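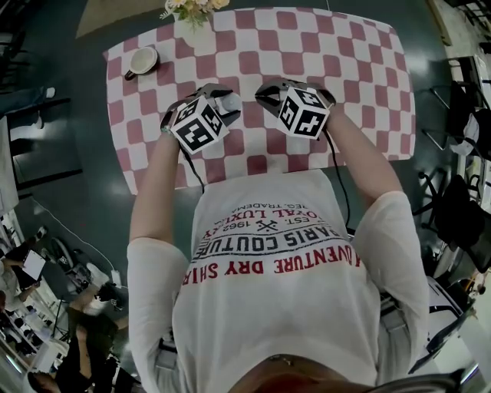
洗衣小白
提问者 · 注册会员 · 4月29日

格子桌布洗完以后串色，还能救吗？

家里有一块粉白格子的桌布，棉的，买了两年。前几次都是手洗，没出过问题。上周图省事，跟几条深色毛巾一起扔进洗衣机，水温选了40度，洗完白格子发灰发粉，靠边的一圈最明显。晾干以后看着更脏。

桌布是在 Penik 的店里买的，洗标已经剪掉了，只记得上面有个盆的图案，里面的数字想不起来。

已经试过的：用普通洗衣液又洗了一遍，没什么变化；肥皂搓了一个角，也没用。家里还有半瓶84，没敢直接倒。

想问三件事：
一、这种串色还能不能去掉，会不会把粉格子也一起漂白？
二、边上还有一小块油渍，应该先处理油还是先处理颜色？
三、以后这种两色格子的布到底怎么洗？

本帖浏览 3,127 次

Clanero
家务版版主 · 回答被提问者采纳

先说结论：多半能救回大半，能不能完全恢复要看粉色那部分是怎么染的。

84先收起来。它是含氯的，纯白棉布可以用，带颜色的不行，粉格子会变成一块一块的黄白色，那就没有办法了。你要用的是彩漂粉，主要成分是过碳酸钠，超市里写着“彩漂”“活氧”的基本都是这一类，牌子无所谓。

顺序是先去油，后去色。油渍盖在纤维外面，彩漂水进不去，泡完那一块会和周围不一样。

去油：桌布保持干燥，不要先打湿。洗洁精直接滴在油渍上，用手指或者软毛牙刷抹开，放一刻钟，再用温水冲。陈油可能要做两遍。不要用硬刷子，格子布的纱比较松，刷几下就起毛。

去色：
先在背面的角上试。调一点彩漂水，蘸在粉格子上，等十分钟，用白纸巾按一下。纸巾上没有颜色就可以继续，有明显的粉色就停下，只能走冷水慢泡那条路。
试过没问题，找一个大盆，放40度左右的水，彩漂粉按包装上的量，完全化开以后再放桌布。没化开的颗粒沾在布上会留白点。
整块布要压到水面以下，露出来的地方会有一道印子。
泡一到两个小时，中间翻几次。水变成灰粉色是正常的，颜色很重的话换一盆新的接着泡。
最后清水漂到不滑手，阴凉处晾。去色没做完之前不要烘干，也不要熨，高温会让串上去的颜色更难掉。

盆里不要再加别的清洁剂，尤其不要把84和洁厕灵一类的东西混在一起，会出有毒气体。

以后怎么洗：单独洗，冷水，翻到反面，洗完马上拿出来。串色很多时候是湿着堆在桶里捂出来的。新买的深色毛巾头几次也要单独洗，你这次的颜色大概率就是它们掉的。

Nurnance
3级会员 · 回答过19个问题

楼上说得比较全，补充两点。

水温我建议再低一点。我有一块蓝白格子的，用40度的水泡，白的地方是回来了，蓝的也浅了一层，单看还行，跟同一套的餐巾放一起就能看出差别。后来换成凉水泡一整夜，效果差不多，就是慢。你如果还有配套的餐垫，最好一起泡，要浅一起浅。

另外可以看看是织出来的格子还是印上去的。翻到背面，正反颜色一样深，一般是色织的，比较耐洗；背面明显发白，就是印的，泡的时间要减半。印花的布我一般不超过半小时。

吸色片我也用过，放在洗衣机里防串色有一点用，已经串上去的它吸不出来，不用专门去买。

Gautier
新手上路

我一般直接买深色的桌布，脏了看不出来。
白醋泡过，没用，还有味道。

洗衣小白
提问者 · 追加

谢谢各位。刚去翻了背面，正反颜色一样，应该是色织的。油渍用洗洁精抹了两遍，已经看不见了。去色先用凉水泡一晚，不行再加温。餐垫有两块，找出来一起放进去了。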